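Plikness Kitchen Study – Workshop Notebook
Entry: 3/31/22
Recorded by: Stella Were

1. Purpose

This entry covers the sorting of table utensils into the divided caddy. The Wanyama request asks for a written procedure that a new colleague can follow without supervision. The draft from November (Nulter binder, p. 129) dealt with spoons only and did not specify where chopsticks were to go. It should be regarded as withdrawn.

2. Setup

The caddy stands near the middle of the table on the checked cloth with the stars. The cloth is to remain in place for all work on this procedure. Utensils are laid out directly on it, in no set arrangement – chopsticks may cross or lie side by side.
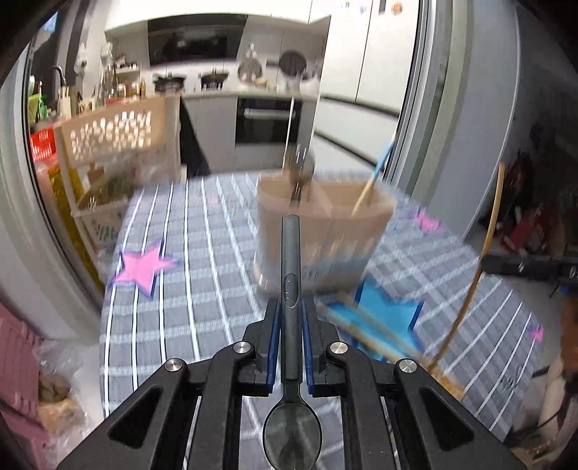

The cloth does not need to be pulled flat before each round. Small folds have made no difference to the sorting, and smoothing them tends to shift the caddy. If the caddy is moved, it should be returned to the middle before work continues.

3. Procedure as revised

a. Clear the table of everything that is not a utensil. Food bags go back to the shelving unit in the kitchen.

b. Take spoons by the handle and place them in the left compartment. Bowl up or bowl down is left to the person sorting.

c. Place chopsticks in the right compartment, one at a time. They do not need to be matched into pairs at this stage. Longer sticks may lean against the divider.

d. Chopsticks lying across a star are harder to pick out at a glance than those on the plain checks. Go over the stars once more before calling the table finished.

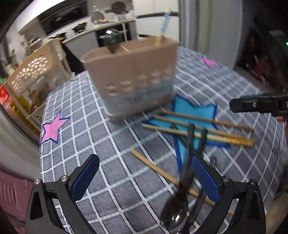
e. When the table is clear, lift the caddy by its base and carry it to the counter. Do not lift it by the divider.

4. Remarks

The Dresham supply list offers caddies in packs of 7, which exceeds our need. A request for two has been sent to purchasing.

Step c was written with pairing included and has been shortened. Pairing belongs with drying and putting away, and will be covered under that heading in the Nulter binder.

5. Open items

– Decide where forks go. The present draft is silent on this.
– Replace p. 129 in the binder and initial the change.
– Send the revised text to Wanyama for comment.

S.W.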